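Girnora Packing > Line Guides > Pick Arm > Section 4: Running a Shift With the Arm

Reading time: 6 min

4. Running a shift with the arm

Read 4.1 to 4.4 before your first shift on it. The rest you can look up as you go. If you came over from the hand line, read 4.6 too, the job is different now and some of it isn't obvious.

Covers the Plamus arm at the curved table, Prellville building. The Heydari wrapper has its own guide, don't use these steps there.

4.1 Before you start

1. Sign in on the panel with your own badge. Not the lead's, not the one left in the drawer.
2. Walk the table end to end. Anything that isn't a box or the tray comes off. Tape guns, gloves, drinks, phones.
3. Look at the fingers. Both straight, both clean. Tape glue builds up on the inside faces, wipe with the dry cloth first, then the damp one.
4. Check that the tray sits flat. Push down on each corner. If it rocks, reseat it.
5. Press HOME. Stand behind the yellow line while it moves.
6. Wait for READY on the panel. If it says READY? with a question mark, that's a known display bug, press HOME again.

CAUTION: Home moves are faster than pick moves. People expect the slow one and lean in. Don't.

4.2 Loading the tray

1. Boxes upright, band level, in a row. A hand's width between them so the fingers have somewhere to go.
2. Left box goes in first. The arm starts from the left every time and the setting for that is locked.
3. Don't mix sizes on one tray. The arm takes its height from the first box and uses it for all of them.
4. Check the band on each box. A loose band will slide in the grip and the box goes with it.
5. Hands out, step back, press LOAD OK.

Note: weight limit per box is 2,000 grams. Anything heavier goes to the hand bench with a red slip. The arm will try to lift it anyway, it just wont do it well.

Note: crushed corners are fine. Crushed sides are not. If you can push the side in with a thumb, pull the box.

4.3 First pick of the shift

Do this one slow. Every shift, even if the last crew says it ran perfect.

1. Set speed to 2 on the dial.
2. Press STEP, not RUN. The arm comes down over the left box and stops above it.
3. Look from the front, then from the side. Fingers should line up with the box on both looks.
4. If it's off, use the arrow keys to nudge. Short taps. Holding the key makes it jump.
5. Press STEP again. It lowers, closes, lifts.
6. If the box tilts on the lift, press STOP, then LOWER, then start over at step 2.
7. If it lifts straight, press SAVE and then RUN.

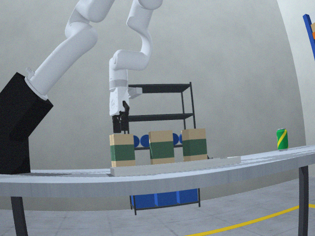

Leave the speed at 2 until the first tray is done, then go up to your normal setting. Day crew runs faster than night crew and that's fine, there's no prize for matching. If you see boxes getting nudged on the way down, turn it back and call it in after the tray, not during.

CAUTION: STOP holds the arm where it is. It does not open the fingers. If there's a box in the grip it stays in the grip. Do not pull it out by hand, use LOWER, then OPEN.

4.4 When it stops by itself

It will. A few times a shift at first, less once you get the loading right. Codes show on the top line of the panel.

Code 17: grip closed on nothing. Box missing or too far back. Reset the tray, press CLEAR, press RUN.

Code 21: grip slipped. Usually the band, sometimes dirty fingers. Check both. Write down which one it was.

Code 30: something crossed the line. Somebody stepped over, or a cart got parked there. Clear it, look both ways, press CLEAR.

Code 44: arm doesn't know where it is. Don't press anything. Call the lead.

Any other code: take a picture of the panel and call the lead. Don't guess.

Same code three times in a row, stop and call, even if clearing it seems to work. We had a week in March where code 21 got cleared all night and the morning crew inherited a whole pallet of scuffed boxes.

4.5 End of shift

1. Let the last tray finish. Don't stop it halfway, the count gets messed up.
2. Press PARK. Wait for the arm to quit moving.
3. Wipe the fingers and the tray.
4. Write the tray count and every stop in the log. Code, time, what you did.
5. Tell the next person out loud about anything odd. The log is good but people skim it.
6. Badge out on the panel. If you don't, their stops go under your name.

Every 200 trays the panel asks for a finger check. It takes a few minutes. Do it when it asks, don't press LATER to hand it to the next crew.

4.6 What's different if you came from the hand line

Added this part because of the questions at the walk-throughs. Answers are from Zohreh Alipour, line lead, some of them word for word.

Your rate. No personal box rate on this station. The panel counts trays for the station and that's it. Nobody gets written up for a slow tray.

Your stops. Stopping the arm is part of the job. Press it when something looks wrong, explain later. "I would rather have ten stops I didn't need than one I did and didn't get."

Your hands and back. Less lifting, yes. More standing and watching, and people found that harder then they thought. Swap with the hand bench every two hours. Sore feet are real, mats are on order for the rest of the table, until then take the swap on time.

Your attention. First hour is fine, third hour you're staring through it. That's the other reason for the swap. If you're alone at the station and can't swap, press PARK and walk a bit. It's allowed. Put it in the log as W.

Your judgment. The arm doesn't know a bad box from a good one. You do. Most of what the old crew knew, how a weak seam feels, which cartons come in damp after rain, still matters and now it matters before the tray gets loaded. If you know something like that, tell the lead so it goes in 4.2.

Your job title. Still packer, grade under review. No answer yet, Zohreh is asking and will post it on the board by the time clock. Pay for training hours is normal pay, check your slip and speak up if it's short.

4.7 Things people get wrong

- Pressing RUN when they mean STEP. The buttons are side by side. Look first.
- Fixing a crooked box while the arm is on its way. Press STOP, then fix it.
- Turning up the speed to catch up before break. You get slips, you lose more time.
- Leaving the cloth on the tray.
- Standing right at the base to see better. Stand at the front, the view is better there anyway.
- Clearing a code for somebody else without telling them.

Panel lockup with no code: hold CLEAR until it beeps, then go back to 4.1 step 5. If it locks up again, call the lead and work the hand bench until it's looked at.

Last changed October 17, 2021. Code list and 4.6 are new. Changes for the next version go in the binder at the station, write your shift next to them. Section 5 is cleaning and finger replacement, leads only.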